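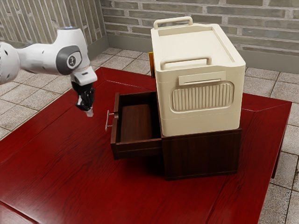 Render: cabinet on the red table, drawer open, storage box on top.

Topic: Drastmont eye clinic merging with Memon

drarken_dan
Letter came in December saying my eye doctor's practice is now "Memon Vision at Drastmont." Same building, same phone number. It says patients will see "expanded access to specialists." Has anyone seen this expanded access? My pressure check got pushed back 64 days.

mabbasi
I had mine there last month. Dr. Degefa is still seeing glaucoma patients, same as before. The front desk was a mess but the exam was fine. I'd give it a chance.

lowvision_lou
A chance to do what? My field test was $125 before the merger and $283 after. Same machine, same room, same tech. The only new thing I saw was the sign.

mabbasi
Did you ask if they're billing it as a hospital visit now? That happened to my sister in Clakitano. She called and they took part of it off.

lowvision_lou
I asked. They said they'd "look into it." I'm still waiting.

W. Schnyder
I worked in billing for an eye group for years – not this one. A jump like that is often a facility fee. Ask for an itemized bill in writing and send a copy to your insurer. Don't pay the difference until you have it.

drarken_dan
Fine, but why should I have to do homework to get my eyes checked? The letter had three paragraphs on their "shared mission" and not one word on prices.

noman_m
Small practices close all the time. I'd take a merger over driving 133 miles each way, like my dad did for his cornea follow-ups.

lowvision_lou
Who said they were closing? I never saw that anywhere.

noman_m
Dr. Chaudhry retired and they couldn't fill the spot. Ask them.

drarken_dan
I'll ask at my appointment, if they don't move it again.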